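Kommunalrecht II: Kontrolle der Verwaltungsspitze
Skript zu Einheit 5: Abberufung und Unabhängigkeit kommunaler Prüfungsorgane

Zuletzt aktualisiert: Januar

5.1 Ausgangslage

Die örtliche Rechnungsprüfung ist organisatorisch Teil der Verwaltung, die sie prüft. Die Gemeindeordnungen lösen diesen Konflikt durch eine Trennung: Dienstrechtlich bleibt die Leitung des Prüfungsamts dem Bürgermeister zugeordnet, fachlich ist sie weisungsfrei und dem Rat unmittelbar verantwortlich. Die Einzelheiten weichen zwischen den Ländern ab. Für die Klausur ist stets der im Sachverhalt abgedruckte Normtext maßgeblich.

Zu unterscheiden sind:
a) Bestellung (in der Regel durch Ratsbeschluss),
b) Weisungsfreiheit bei der Durchführung der Prüfung,
c) Abberufung (Ratsbeschluss, je nach Land mit qualifizierter Mehrheit oder unter Beteiligung der Aufsichtsbehörde).

5.2 Übungsfall Tritirell

In der Stadt Tritirell leitet Liên Dương das Rechnungsprüfungsamt. Sie beanstandet die Vergabe eines Beratungsauftrags an die Rondamine GmbH, der in mehrere Teilaufträge zu je 4000 Euro zerlegt wurde. Bürgermeister Lieven Van der Linden setzt sie daraufhin in das Liegenschaftsamt um und beauftragt Hưng Chu kommissarisch mit der Leitung. Der Rat erfährt davon am Montag durch eine Mitteilungsvorlage. Die Fraktionsvorsitzende Diệp Đinh beantragt eine Sondersitzung und die Anhörung von Frau Dương.
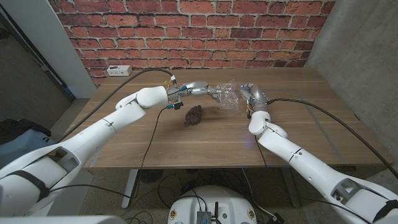
Der Bürgermeister beruft sich auf seine Organisationsgewalt. Eine Umsetzung sei kein Verwaltungsakt und berühre das statusrechtliche Amt nicht. Beamtenrechtlich ist das zutreffend. Kommunalrechtlich greift die Argumentation zu kurz: Wird die Funktion der Amtsleitung entzogen, liegt materiell eine Abberufung vor, für die der Rat zuständig ist. Die Bezeichnung der Maßnahme ist unerheblich.

5.3 Rechtsschutz

Statthaft ist der Kommunalverfassungsstreit. Antragsbefugt ist der Rat als Organ, sofern seine Zuständigkeit übergangen wurde. Die einzelne Fraktion kann fremde Organrechte nicht in Prozessstandschaft geltend machen; ihr bleibt das Recht auf Aufnahme eines Punktes in die Tagesordnung. Frau Dương selbst muss sich auf beamtenrechtlichen Rechtsschutz verweisen lassen, soweit sie ihre persönliche Rechtsstellung verteidigt. Ob die Weisungsfreiheit daneben ein wehrfähiges Organrecht vermittelt, ist umstritten (Meinungsstand in Einheit 6).

5.4 Anhörung im Ausschuss

Personalangelegenheiten werden regelmäßig nichtöffentlich beraten. Der Prüfbericht selbst ist davon getrennt zu behandeln. Dienstliche Verschwiegenheit steht einer Aussage vor dem zuständigen Ausschuss nicht entgegen, soweit dieser die Prüfung zu kontrollieren hat.

Zur Vorbereitung: Skript Mạc, Rn. 105 und 200. Abwandlung: Der Rat stimmt der Umsetzung nachträglich mit einfacher Mehrheit zu, der Normtext verlangt zwei Drittel.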